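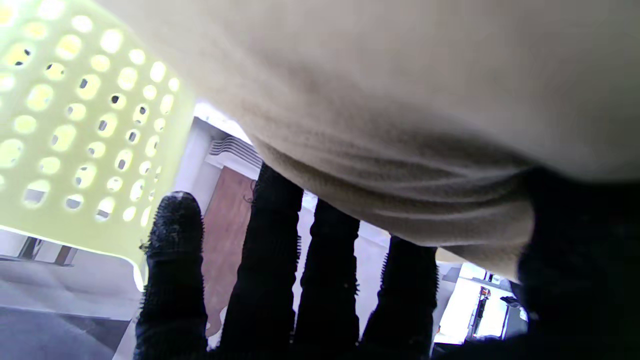

The Gillis project has spent most of the summer on soft things. Hard objects were covered last year, and the learning system does well enough with those: a box has the same edges whichever way up it is. Cloth is harder to teach. It has no fixed shape, and pressing a finger into it changes what there is to hold. When the fingertips are in the lower folds of a piece of beige fabric, with a laundry basket right beside it, the wrist camera sees mostly creases and dark glove, and the system has to learn from views like that as well as from the clear ones.

We collect by demonstration. An operator guides both arms through a task from start to finish while the cameras and joint readings are recorded together, and each complete run is saved as one example. The aim for this round was 600 examples across 7 tasks. We passed that before the end of the booking at the Gallagher rooms, and the total now stands at over 600, though it will come down once the checking is done.

The tasks are ordinary household ones. They include moving a pillow, lifting fabric in and out of a basket, and handling paper bags. Paper was added late, at the request of the Brosier group, who wanted something that creases and stays creased. It has been useful for comparison with cloth and we intend to keep it.

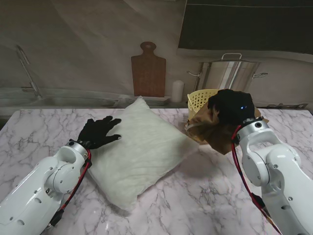
Tasks needing both hands take longer to record and are thrown out more often. The usual fault is one hand waiting for the other. A person does this without thinking, but if too many examples contain a long pause, the system learns to pause too, and then does so in places where there is no reason for it. Operators have been asked to plan the order of movements before starting a run, and to stop and begin again if they lose their place. A restarted run costs less than a poor one that has to be found and removed later.

The other change this year is that we no longer tidy the background between runs. Kitchen items are left where they are and the starting positions of the objects are altered by hand. Earlier sets were recorded against a bare wall, and the system trained on them did badly as soon as it was moved to a furnished room.

Failed attempts are also being kept, in a separate folder with a short note on what went wrong. Please use the wording on the sheet for these notes. "Dropped", "slipped" and "missed" have been used by different people to mean the same thing, and sorting them out has taken up a good deal of time.

Checking is under way in Zandik, our review tool. Each example is watched by two people, and a third decides where they disagree. Those who have offered to help will find their share listed under their login. Anything with a camera out of step by more than 3 readings should be marked and left alone, as it can usually be corrected in one batch.

The next round of recording is planned for December and will cover folding.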